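Subject: Re: [laundry-ops] Folding lines and what happens to the folders

Annunziata Piras wrote:

> We're a mid-size plant, mostly household bundles and some nursing home personal laundry. Management went to see the Ornari folder in June and came back glowing. My folders are asking me whether they'll have jobs. I'd like to hear from anyone who has lived with one, and please, not the brochure version. What did your people end up doing all day? Did anyone hate it?
>
> Annunziata

Hi Annunziata, hi all,

I can answer this one! We've had the Ornari at the Stovden plant since last spring and I'm still a bit giddy about it, so discount what follows accordingly.

Background first. We had 31 people on the floor when it came in and we have 31 now, though two of those are new faces (one retirement, one move to another city). Before the machine, a good folder here did 40 bundles in a shift with her wrists complaining from lunch onward. The floor total was 905 bundles on our best day before, and we passed that in the second month. I had that number taped to my monitor and I tore it down in front of everybody, very dramatic.

What the machine takes: sheets, pillowcases, towels, flat cotton in general. You clip two corners, it pulls the piece in and you don't see it again until it's a rectangle. Sala, the sorting software from Rotent, reads the tags and tells it which fold to use. That part was miserable for six weeks. We had 462 tags that pointed to the wrong customer, and two of us fixed them by hand at the end of shifts. Check your tags BEFORE the installers come. I can't say that loudly enough.

What it doesn't take is anything thick, fuzzy or oddly shaped. Plush blankets jam the second roller. Mixed household stacks still get built by a person, because the customer wants the soft things on top and the heavy things underneath, and they each want it their own way. So the folders moved over to finishing, and this is where the job changed the most. They used to do one item over and over. Now they get the whole order and decide how it goes together.

You asked if anyone hated it. Yes, two did, at first. One missed the rhythm and the talking, and she had a point: the clipping station is loud and you stand alone at it. We now swap every hour so no one gets stuck there, and we moved the finishing tables so people face each other. The other was worried about being timed. Sala can log how long each person spends on a bundle. We asked for that to be switched off, in writing, and it was. Ask for it early, while they still want your signature.

Pay is the piece I'd push on if I were you. Finishing is graded higher than flat folding on our scale, but it took until the fourth month before everybody's grade caught up with the work they were doing. Get that settled up front.

Since your plant does household bundles too, this is the sort of thing that stays with people:
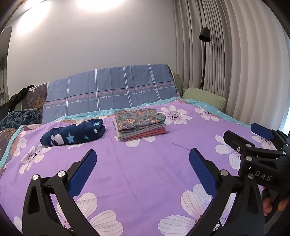 *Plush roll on the left, mixed stack on the right. Still finishing work.*

Happy to send you our swap schedule and the list of fabrics we keep off the rollers. And if your folders would like to talk to ours without a supervisor on the line, I'll set up the call and then leave the room.

Natália Jurčo
Stovden plant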